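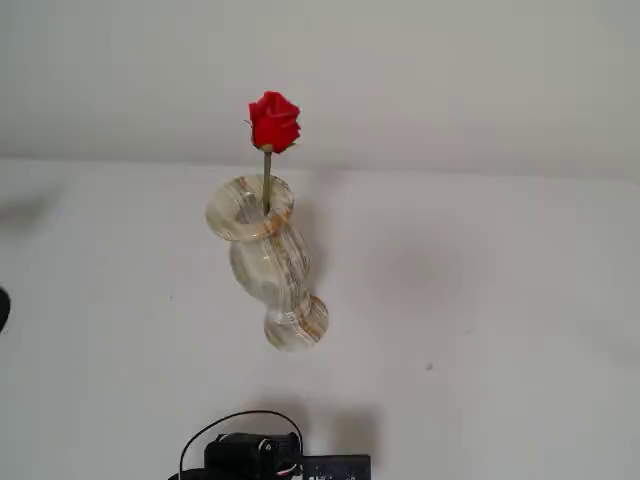 Soccer kit and boots: washing, drying, getting the smell out

Quick page, typed between loads. We wash for four teams at Pavside and I get the same questions every season, so it's all going here. Send people the link.

Before anything goes in the machine

Socks right side out. Every one. A balled-up sock stays dirty in the middle and you'll be doing it again tomorrow.
Shirts inside out, numbers on the inside. Saves the print.
Check shorts for tape, gum, coins. Shin guards too, yes they end up in there.
Knock dried mud off outside. Let it dry first, wet mud just smears. Stiff brush, old dish brush is fine.
Velcro on goalkeeper gloves closed, or keep the gloves out completly. Velcro will chew up a shirt in one cycle.

Grass stains

White vinegar and water, half and half, in a spray bottle. Spray, leave it while you eat something, then rub with a bit of dish soap. Rinse cold. Look at it before it goes anywhere near a dryer, heat sets what's left.

Knees and seat of white shorts — soak overnight in a bucket with oxygen powder. Not chlorine bleach. Chlorine turns a lot of polyester yellow and there's no way back from that.

Raelene Hoani swears by a paste of baking soda on the collar. Tried it, works on sweat marks, does nothing for grass.

Blood

Cold water. Only cold. Straight under the tap as soon as you're home, dab soap on, rinse, repeat. Old blood, soak in cold salty water a couple hours then try again.

Wash

Cool or warm, gentle spin. Half the powder you think you need. Too much soap stays in the fabric and that's where a lot of the smell comes from. No fabric softener at all, it coats the fabric and the shirt stops breathing.

Colors: our red away shirts bled for the first 3 washes. Do new reds alone, cold, till the water runs clear. Don't trust the label.

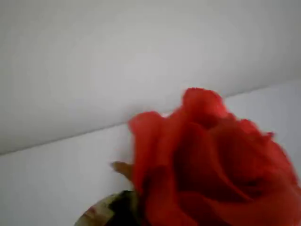
Red rose, close up.

Smell that won't quit

Cup of white vinegar in the drum, no detergent, short cold cycle. Then a normal wash straight after. Never vinegar and bleach together, not in the same load, not in the same bucket.

If the bag stinks, the kit will too. Empty it, turn it inside out, wipe with soapy water, hang it open over a door. Sprinkle baking soda in overnight and shake it out over the grass.

Shin guards: sink of warm water, squirt of dish soap, old toothbrush on the straps. Dry flat on a towel. Ankle sleeves can go in the machine if they come off.

Keeper gloves: lukewarm water, hands in, squeeze them like a sponge untill the water's clear. Don't wring. Dry away from the radiator or the latex goes crackly. Store palm up, not palm to palm.

Drying

Line if you can, shade if you can. Sun fades the reds and blues fast.
Hang shirts from the hem, not the shoulders. No peg marks where people see them.
Indoors, leave a gap between each one, fan on low, door open.
In January I gave up and used the dryer on no heat. Took ages. Nothing got ruined.
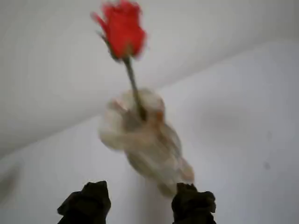 Boots

Bang the soles together outside. Pick the rest out with a wooden skewer or a blunt old butter knife. Laces off, laces in with the socks.

Damp cloth and a drop of soap for the uppers. Don't put boots in the machine, glue lets go. Nam-gil Bang did his on a warm cycle before a cup tie and played it with tape around both toes.

Pull insoles out and dry them separate. Stuff the boots with newspaper, change the paper after an hour, then again before bed. Not on the heater. Leather cracks, plastic warps.

Leather ones get a little conditioner once they're fully dry. Thin coat, rub in, wipe off. Do the stitching too.

Studs: if they screw in, take them out every so often, wipe the threads, tiny dab of petroleum jelly, back in. Otherwise they rust solid. Ours did, needed pliers.

Counting it back in

Last stocktake we had 106 shirts on the list and 102 on the rail. So now numbers get ticked off as they come out of the bag, before the wash, not after. Pencil and a clipboard by the machine. Socks go in mesh bags by team, and a safety pin through each pair if you have the patience, I don't.

Missing one? Look inside the shorts. Then the car trunk.

Updated 2014-06-13, added the bit on gloves. Still to do: bibs, corner flags, the net bag with the mold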